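Graziella De Luca has watched a gripper approach the same plate 1,882 times, and she would like it known that she still eats lunch off one. Her group at Lomthorpe studies how two arms can share a job without being told whose turn it is.
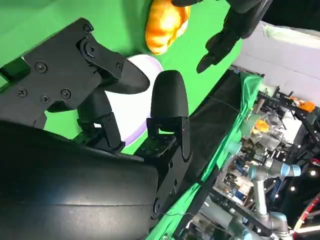
*Two grippers and one plate at Lomthorpe.*

"The old method had a referee," she says. "It was very fair and very slow." Now each arm guesses what the other will do next, and backs off if the guess looks poor. Clashes fell from 40 to 7 over the same set of trials – "and I caused one of those".

Her co-author, Woo-jin Moon, is less easily pleased. "It's polite," he says. "I wanted quick."
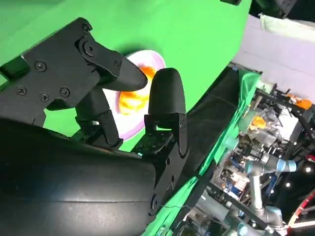
## What comes next

Moon wants softer food by September. De Luca wants a bib.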